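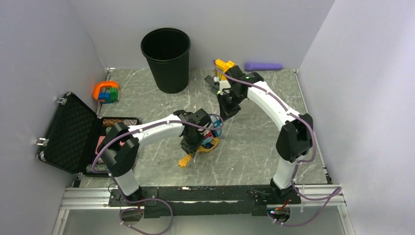
3.2 Scraps, tools, and what people call a mess

I went into this part of the study thinking that size would decide everything. Small things get swept up, big things get put back, and that would be my section written by lunch. Then I read through the 245 diary entries that our 70 households sent in, and I had to throw out most of my notes (Cyrill Widmer, who coded the entries with me, had warned me about this back in November).

What people kept writing about was softness. A crumpled bit of tissue was "mess" in nearly every diary, even when it was clean and nobody minded it being there. A hard plastic thing of the same size was "something I need to find a home for." Color hardly came into it, except when a scrap was bright enough to look like it might belong to a toy or a craft kit. Then people slowed down! They picked it up, turned it over, and quite often dropped it in a bowl or basket to deal with later. I do exactly the same at my own kitchen table, so I can't pretend to be a neutral reader.

The trouble starts when soft scraps and a proper object share the same patch of floor. Several of our diarists said they tidied the object first and then forgot the scraps. Others did it the other way around, and one of them told us that she picks up tissues "on autopilot" but always stops for anything with a handle. 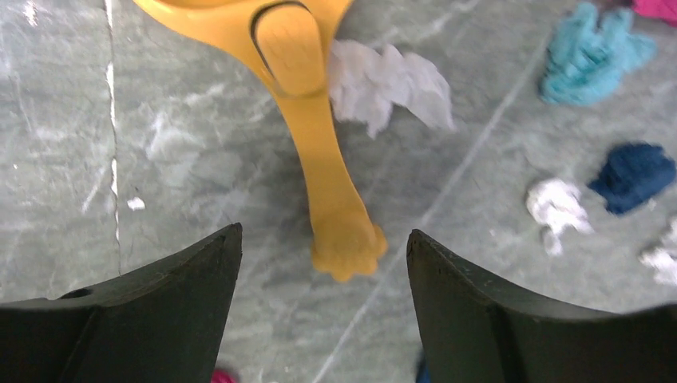 Figure 3. Yellow plastic tool with a paw-shaped tip on a gray marble-patterned surface, among crumpled soft pieces. A white tissue rests against its right side.

The mix in Figure 3 is a nice case of what I mean. The tool is by far the biggest thing on the floor, and its paw-shaped end gives it some character, so it reads right away as a thing that lives somewhere. The crumpled pieces don't. But the white tissue is right up against the plastic, and I'd argue that touching matters more than we allowed for in our first coding sheet. When two things touched, our diarists tended to write them down as one job — "the brush and the fluff next to it," that kind of line — and we had been splitting those into two entries without thinking.

Rhona Chisholm suggested a separate code for it, which we named "stuck-together" and applied to the whole set a second time. It moved 50 entries out of the plain "trash" group. I'm a little uneasy about how late we added it, and I come back to that in Section 5, along with the 4 entries that Cyrill and I never did agree on. (All of them involve baskets. I still say a basket with odds and ends in it is tidy. He says it's a mess with a rim.)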